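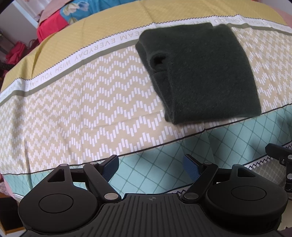
Stakdale has spent April finding out which of its hand-held grippers can cope with a green sweater. The answer, according to a short note from the firm, is most of them, provided the sweater is in the mood.

The trial pits two sets of finger pads against each other on the same black gripper body. Fumiko Iwasaki, who runs the comparison, had 260 folds logged by 03/04/2022 and wants a good deal more before she will name a winner. "A box stays where you put it," she said. "Knitwear has opinions."

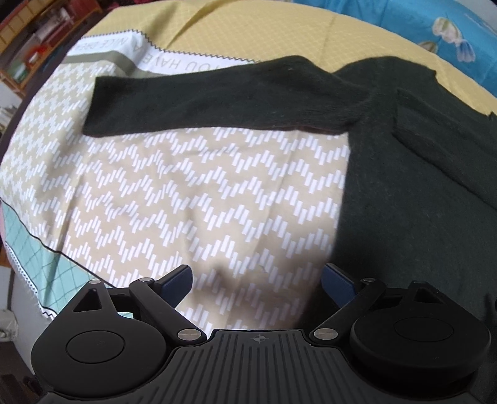

Sleeves are the main trouble. The softer pads took hold of a cuff in 96 tries without dragging the bedding along, while the firmer set pinched up a bit of blanket often enough to get its own column in the spreadsheet. Tsutomu Ikeda, who looks after the spreadsheet, has asked for no more columns.
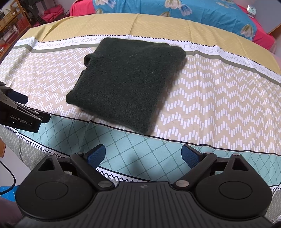

Camera placement is next on the list. Baltasar Bustamante favours a wide view from behind the fingers — he calls it the only honest angle — and has eight mounts to get through. Trousers are planned for the second round. Fitted sheets have been put off until further notice.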